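Katene Folding Garden Cart: five months on sandy tracks

I bought the Katene cart in May to replace a wheelbarrow with a split tray. It has had regular use since then, mostly carrying tools, water and cut wood along a sandy track, with the odd trip to the tip and one house move for a relation. I paid the full price for it and have no connection with the maker.

There are plenty of reviews of this cart written by people who use it on lawns and car parks. I wanted to know how it got on with soft ground, and I couldn't find much, so I have concentrated on that.

What you get

The cart comes in one box with the wheels off. There is a steel folding frame, a fabric tub, four wheels with wide tyres, a drawbar and a bag of pins and washers. Putting it together took me less than an hour, and most of that was working out which way round the front axle went. The drawing in the leaflet shows it from underneath and the wording seems to describe it from on top. If the drawbar fouls the frame when you turn it to the left, you have the axle the wrong way round.

The stated load is 200 kg. I haven't weighed anything I have put in it, but a full load of green wood made the tub sag between the cross bars without anything bending.

Pulling it on sand

Wide tyres matter more than anything else here. My old barrow had one narrow wheel and it dug in as soon as the sand got deep. The Katene rides on top most of the time. On firm patches it rolls with very little effort, and one hand is enough. On the loose stretches it needs both hands and a steady walk. If you stop, you have to give it a good pull to get it going again, so I try to rest on hard ground.

Ridges and small ruts are fine. Branches are another matter. The front wheels will climb over anything as thick as a broom handle, but beyond that the drawbar kicks sideways in your hand, and with a heavy load I would sooner stop and drag the thing out of the way.
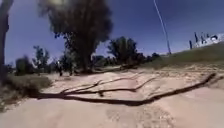
Steering and the drawbar

The drawbar is the weakest part of the design. It is a plain tube with a loop handle, held on with one pin, and the pin has too much play in it. On a straight pull you don't notice. On a bend the front axle turns a moment after you do, and it takes a while to get used to that.

It is also short. I am fairly tall and the front of the tub catches my heels going downhill. Rhys Hoani, who borrowed mine for a couple of weeks, is shorter and had no trouble at all. He did say that the loop was hard on his knuckles, and I agree with him. I wrapped mine with old bicycle handlebar tape and it is much better.

One more thing on steering. The cart wants to follow any wheel track that is already there. If a car or a quad has been along before you, the front wheels drop into the line and stay in it, and getting them out means lifting the drawbar and stepping across.
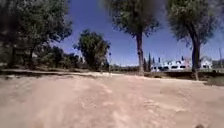 The lock is good, though. You can turn it almost on the spot, and I have got it round the back of my shed, where the barrow never went. Backing up is awkward, as it is with any four-wheeled cart, and for short distances it is quicker to walk to the other end and push.

The fabric tub

The tub is a heavy woven material with a coated inside. It is held on with press studs along the top rail and two straps underneath. It comes off for washing, and a hose is enough for mud. Sand gets into the seams at the corners and stays there. I have given up on that.

After a month one of the press studs pulled out. I wrote to Plarkudton, who sell the cart here, and Kirsty Paewai in their parts department sent me 2 replacement studs and a setting tool without asking for a photo or a receipt. The new stud has held. None of the others has gone so far, but I would expect them to if you hang things over the side, as I had been doing with a rake.

Long handles stick out whatever you do. There is an opening tail flap, which helps, but the flap has no stay and it drags on the ground behind you unless you tie it. In long dry grass it collects seed heads and burrs all along the hem.

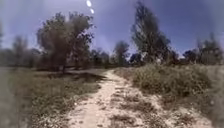 Wheels and bearings

The tyres are air-filled. I run them soft, well under what is printed on the side wall, and they grip and float better that way. I have had one puncture, from a thorn, and mended it with an ordinary patch kit. The wheel comes off with a single clip, so it is an easy job.

The bearings are plain bushes. They were dry when the cart arrived and squeaked within the first few trips. Grease stopped the squeak but it also picked up grit, and I have since gone over to a dry spray, which needs doing more often but leaves the axles cleaner. A sealed bearing would have been worth paying a bit more for. Humitport make a similar cart with sealed bearings, but it doesn't fold and it won't fit in my car.

Folding and storing

It folds by pulling up on a strap in the middle of the floor. With clean hinges it is quick. With sand in them it sticks half way, and you have to bang it on the ground and try again. Folded, it stands up on its end and takes up less room than the barrow did. It is heavy to lift into a boot on your own.

Would I buy it again

Yes, at the price I paid. I would like a longer drawbar and better bearings, and the flap needs a stay. The frame is sound and the tyres are right for the ground I use it on. If you only have paths and paving, the cheaper Valtport with solid wheels would do the same job and never go flat.

Score: 4 out of 5
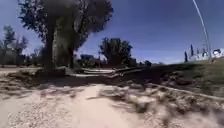 Gritty track with tree shade across it.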